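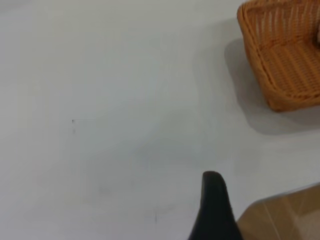 ## Unit 2: Imitation learning from two camera views

Read these notes before the lab session at Endinmont. They assume the material on rigid transforms and the pinhole camera model from Unit 1, and enough probability to follow a maximum likelihood argument.

### 2.1 Problem statement

We have a set of demonstrations D, each a sequence of observation and action pairs (o_t, a_t) recorded while a person operated the arm. We want a policy π_θ(a | o) that behaves as the demonstrator did over the range of starting conditions covered by D. There is no reward signal and no model of the objects.

The task used throughout the unit is a pick-and-place: a bread roll starts on the table and must finish inside a woven basket. The task was chosen for its contact properties. The basket has a raised, rolled rim, so a low approach collides with it. The roll is long compared with the opening of the gripper, so the grasp must be taken across its short axis, and the release must be made with the long axis fitting inside the walls.

The observation at time t consists of:

- one image from the wrist camera, which moves with the gripper
- one image from the fixed camera, which does not move during an episode
- the joint positions and the gripper opening

The action is a change in end-effector pose, expressed in the base frame, together with a gripper command.

### 2.2 Behaviour cloning

Behaviour cloning treats the problem as supervised regression. The simplest loss is the squared error between the predicted and demonstrated action:

 L(θ) = Σ || a_t − f_θ(o_t) ||²

This is the maximum likelihood estimate under a Gaussian with fixed covariance. It performs poorly when the demonstrations are multimodal. If the operator sometimes carries the roll over the long side of the basket and sometimes over the short end, the mean of the two actions points at a corner, a path that appears in none of the demonstrations. The corner is also where the rim curves, and contact there tends to rotate the basket.

The usual remedies are a mixture density output, a discretized action space, or a generative model over short action sequences. The Renuvance codebase used in the lab implements the last of these. The policy predicts a chunk of future actions of length H, executes the first part of the chunk, and then predicts again. Chunking reduces the number of decision points in an episode and so reduces the rate at which errors compound. The cost is a delay in reacting to disturbances that occur inside a chunk.

### 2.3 Distribution shift

Let ε be the probability that the learned policy departs from the demonstrator at any one step, measured on states from D. Over an episode of T steps the expected cost in the worst case grows with εT². The quadratic term arises when the first departure takes the system to states that are absent from D, after which no bound on the error applies. A policy that could always return to the demonstrated states would incur a cost linear in T.

The practical consequence is that validation loss on held-out demonstrations is a weak predictor of task success. In the course data set, checkpoints with almost identical validation loss differed substantially when run on the arm. Report success on the hardware, with the number of trials stated, and treat the loss only as a check that training has not failed outright.

### 2.4 What each view contributes

The wrist view gives fine relative position near contact. Its weakness is coverage: the basket may enter only at a corner of the image, and an object that is needed later in the episode may be missing from the image altogether. A gripper finger is part of the view and occupies some of the pixels. This is useful, as the finger gives a reference for the approach direction that is independent of the calibration.

The fixed view gives the layout of the table. Both objects can be seen together at a stable scale, and the gap between them can be read directly from the image. Its weakness is resolution near contact, plus occlusion whenever the arm passes between the camera and the objects.

The two encoders do not share weights. The images differ in their statistics: a patch of bare table in the wrist view may fill most of the image and carry almost no information about pose, while the same patch in the fixed view has a known position relative to the back edge of the table. Sharing weights was tried in the Vasseur ablation and reduced success on the placing phase, with little effect on grasping.

Shadows need attention in both views. On a pale, matte surface the shadow of the basket is broad and has soft edges, and it can be a stronger cue to the basket's position than the near wall of the basket itself. A policy trained under one lighting arrangement may come to depend on it. Brightness augmentation does not remove this dependence, as it scales the shadow and the table together. Moving the lamp between recording sessions does.

Small marks on the table are a related hazard. A speck that stays in the same place through all recordings is a landmark, and the network is free to use it. If the table is cleaned or replaced between training and evaluation, the landmark goes with it.

### 2.5 The data set

The Cledum set was recorded in January on the Endinmont bench. It was collected as 200 demonstrations, of which 162 were kept after review. Episodes were removed for any of the following:

- the operator regrasped the roll after lifting it
- the basket was pushed by the gripper during the approach
- the camera streams lost synchronization
- the episode ended before the gripper had opened

Removing regrasps is a contestable decision. It makes the action distribution narrower and training more stable, but it also removes the only examples of recovery. Question 3 in section 2.8 returns to this point.

Starting poses were sampled by hand. The operator changed the position and the heading of both objects between episodes, subject to both being on the table within the fixed view. The roll may extend slightly past the image border. These cases were kept, as the wrist camera usually recovers the missing portion during the approach.

### 2.6 Lab procedure

1. Home the arm and confirm that the emergency stop is within reach of the person at the keyboard.
2. Start both camera streams. Check that the exposure is locked. Automatic exposure will respond to the gripper entering the view and alter the brightness of the table.
3. Place the basket and the roll with a clear area of table between them. Retract the arm until it is outside the fixed view, and save a reference image for the trial.

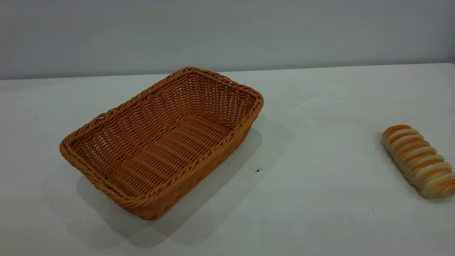
4. Load the checkpoint and run a single forward pass with the motors disabled. Inspect the predicted chunk. The translation over the first few actions should point toward the roll.
5. Enable the motors and run the episode. Stop it on success, on collision with the rim, or at 2000 control steps.
6. Record the outcome by phase: approach, grasp, transfer, release. An episode that fails in one phase is not scored on the later ones.
7. Reset the objects to new poses and repeat from step 3.

### 2.7 Reporting

Give the success proportion for each phase with a Wilson interval. The normal approximation is not acceptable at the trial counts feasible in one session. Where two policies are compared, use the same set of starting poses for both and report the paired outcomes. The reference images from step 3 allow the poses to be reproduced by overlaying the live stream on the saved image at half opacity.

### 2.8 Questions for the write-up

1. Derive the linear and quadratic bounds of section 2.3, stating the assumption that separates them.
2. Mask the wrist image at evaluation time and rerun the trials. In which phase does performance fall first? Repeat with the fixed image masked.
3. Retrain with the excluded regrasp episodes restored. Discuss any change in the grasp phase, and whether the data support a claim about recovery behaviour.
4. Propose a test that would show whether the policy uses the basket's shadow as a cue. The test should leave the basket's pose unchanged.

Submit the write-up as a single PDF with the raw outcome table attached as an appendix.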